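3 March 2025

Monday, and the whole morning went to the budget again. I had promised to send the list for the second arm before lunch, and at eleven I still had only the prices from Clendier and a cold tea. The laundry task is the one that eats most of the money, so I started there.

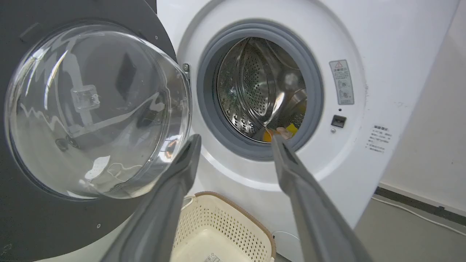
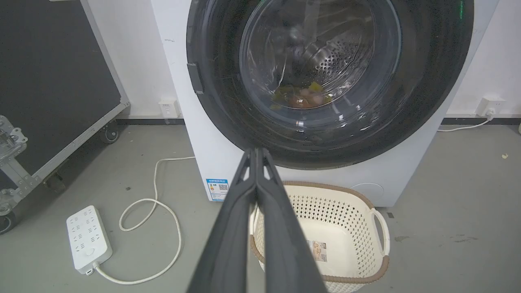

Washer, basket, gripper fingers.

Filed under: Equipment and money

The quote from Futivo is 1,345 for a pair of longer fingers with the mounting plate, without shipping. Malix is cheaper, but they ask for 27 working days and they do not answer when I write about the softer tips. I am for Futivo. Tarık Gündoğdu is against. He says we should first use up the fingers we have, and put the money into a second wrist camera. We discussed it for a long time and he was polite, but he did not change his mind, and neither did I.

What worries me more is the small things. In the last plan I forgot cables completely, and in August we paid for them from the travel line, which was embarrassing to explain. So now there is a line for cables, one for power strips and one for spare baskets. I put 15 percent on top for things I can not foresee. Tarık thinks this is too much – maybe he is right, but I prefer to give money back than to beg for it.

I also asked Dağdelen if they rent washing machines by the month. The lady on the phone thought I was opening a laundry. They do rent, with a minimum of 2 machines, and a front loader with a different door would be useful for us. I wrote it in the list with a question mark.

The list was sent at ten past four, late. I must still ask who pays the customs if the fingers come from abroad, and find the old invoice for the gripper.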